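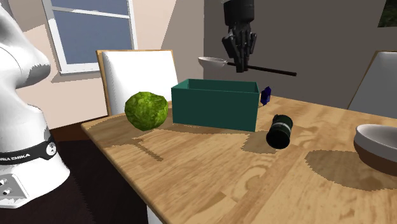 **To:** Blair Kinnear, Kikley Fund
**From:** Troleo project, Lonard site
**Date:** October 29, 2018
**Re:** Equipment planning, progress since the last report

Work this period was on the simulator and the purchase list. No large equipment has been ordered. The arm and gripper are still the two items we want settled before anything else, and the simulated kitchen is where we are testing what we need from both.

**Simulation work**

The room model now has the table, chairs and floor in place, and the Franka arm is loaded with the multi-finger gripper. We have finished over 440 runs with kitchen items. Most of these were pick-and-hold runs with the long spoon, which was chosen because the handle is thin and the weight sits at one end. It is a harder grip than the can or the box and we expected trouble with it.

Results so far are mixed. The gripper closes on thin handles well when it comes in from above with a clear path. It does less well when another object is close to the handle, and we lose time backing the wrist out and trying again. Some of that is our motion planner and can be fixed without spending anything. Some of it is finger width, and that does affect what we buy.

The second set of runs is for tall, narrow objects. The approach for these is to bring the open fingers to either side and then close. We started these runs later than planned and don't have enough of them to report a success rate. Blair asked in the last call whether a plain two-finger gripper would cover the whole object list at lower cost. These runs are meant to answer that and we would like to hold the answer until they are done.

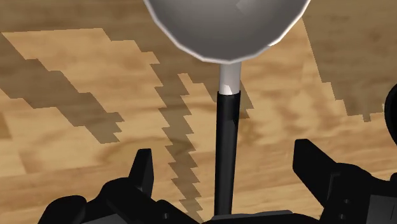 *Gripper fingers open on either side of a black pole, simulated room.*

Shadows in the renderer are still coarse, with stepped edges on the floor. This doesn't affect the grip results, which come from the physics side. It does matter for camera planning. We don't want to pick cameras on the strength of rendered pictures at this quality, so the camera line has been moved to the next phase.

**Purchase list**

- Arm: one unit, unchanged. The written quote has expired and a new one has been requested through Gunn.
- Gripper: on hold until the tall-object runs are finished.
- Fingertips: spare set to be ordered with whichever gripper is chosen.
- Mounting table and base plate: Gunn has quoted $3,487 delivered to Lonard. We want to go ahead with this one now. The bolt pattern depends on the arm only, so the gripper decision won't change it.
- Workstation: bought, installed and in daily use for the simulation.
- Test objects: list is final at 27 items. All are ordinary household goods and will be bought locally.
- Cameras: moved to next phase, see above.

The electrician has looked at the Lonard room and the existing circuit is fine for the arm and controller. We had put money aside for a new circuit and would like to move it to the contingency line. The floor has not been checked for load yet. The building manager wants the final table weight first, and Gunn will supply that with the drawing.

**Budget**

Spending is under plan, mainly due to the gripper and camera lines not moving. This is timing and not a saving. If the tall-object runs show we need the multi-finger gripper, the original figure for that line stands. If the two-finger type is enough, we will send a revised budget and ask Kikley how it wants the difference handled.

One thing was missed in the original plan. Yearly service for the arm was not included, and the first-year coverage on the old quote was parts only. We have asked Gunn to price service separately so it can be seen on its own line.

**Schedule**

The plan was to have the arm on site by the end of the year. With the requote this now looks like January. Simulation work can continue in the meantime and we don't expect to lose staff time over it, but the first physical tests move back by the same amount.

**What we need from Kikley**

1. Approval to order the mounting table and base plate at the quoted price.
2. Agreement to move the electrical money to contingency.
3. A decision on whether service for the arm can be charged to this grant - if not, we will look for it in the Lonard operating budget.

The Gunn table quote is attached, along with the object list and the run log. The run log has a gap in the middle where the workstation was being reinstalled. Those runs were repeated and only the repeats are counted.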